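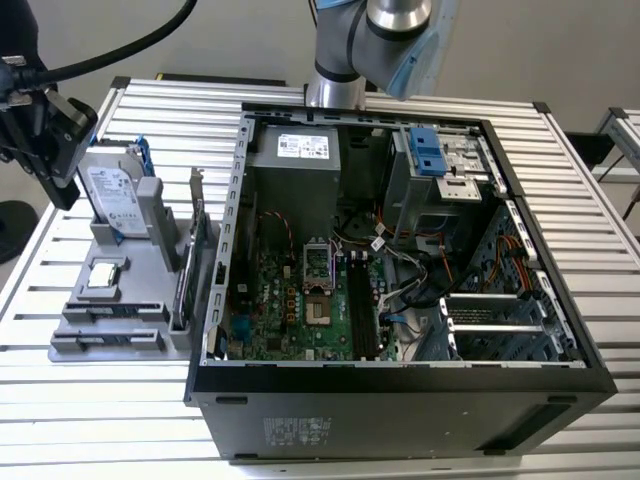
So I finally finished all three seasons of Genstead, and I need to talk about it with somebody, even if that somebody is whoever still reads this blog.

If you haven't seen it, it's the one about the hotel family. The grandfather built the Manole hotels from one boarding house by the train station, the father spent most of the money, and now the four grown kids are stuck sharing the last big house and fighting over what's left. I started it in February when I had that awful cold and figured I'd watch one episode and fall asleep. I watched five.

What got me was the oldest daughter. For the whole first season you're meant to think she's cold. She wears those gray coats, she never eats at dinner, she corrects everybody's grammar. Then you get to episode 9 and she's alone in the kitchen at two in the morning, eating cereal out of the box and going through the old guest books, and I completely changed my mind about her. There's hardly any talking in it! My sister thinks that episode is boring and we've had words about it.

The second season is messier. I didn't care about the vineyard. I really didn't care about the cousin from Brondero, who shows up with a tan and a secret and then leaves again four episodes later without either one mattering much. And the wedding goes on forever. I did love the mother's toast, though — she manages to insult both families and the caterer without raising her voice, and I rewound it twice.

Then season three, where the money is gone for real. There's a scene where the younger brother tries to sell his watch and the guy offers him 1,000 for it, and he just stands there because he thought it was worth so much more. I grew up in a house where a thousand dollars was a very big deal, so part of me wanted to shake him. But the actor plays it so small that I felt bad for him anyway, the big baby.

I won't spoil the ending. I'll say I wanted more of the sisters and less of the lawyer. Also, the dog is fine. I looked that up in advance and I'm passing it along as a public service.

Next up is Nendis, which a couple of you told me to try back when I was complaining about everything on Wednesday nights. It's another rich family, only this time it's shipping and everybody lives on a boat or wishes they did. I've seen one episode and there's already been a slap. I'm making popcorn tonight and giving it two more.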